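# plarero-folds

Hand-held gripper pair and recording scripts, built in the Hirneddale shared workshop. The repo holds the print files, the wiring notes and a first set of cloth-handling episodes.

Status: usable, calibration still manual. Last edited Fri 9 September.

## Hardware

- Two hand-held grippers, black printed bodies, brass threaded inserts
- Flat-faced fingers, two screw holes visible from above
- One camera per gripper, one at head height
- Wired, one cable per gripper

Bodies are the April revision. Older Dotinis mounts do not fit without drilling.

## Data

576 episodes, one white cloth per episode, light wood table. Head view first, then two gripper views:

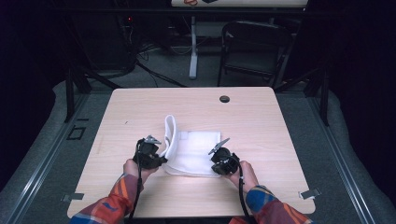
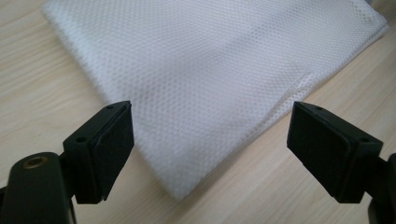
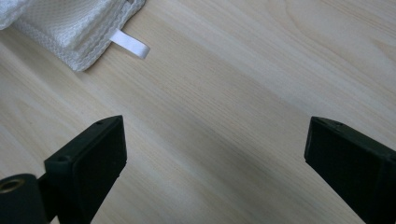
Each episode is one directory with three video files and `width.csv`. Finger width is logged in millimeters. Timestamps come from the host clock, and 34 episodes have a gap in the left stream; these are listed in `gaps.txt` and excluded from the default split.

## Use

```
python saithong.py --episodes data/ --skip gaps.txt
```

Needs Python 3.9 or later. Run `zero.py` with both grippers fully closed before recording.

## Known issues

- Width drifts after some 1,000 open/close cycles. Re-zero.
- Right cable connector works loose. Strain relief is on the to-do list.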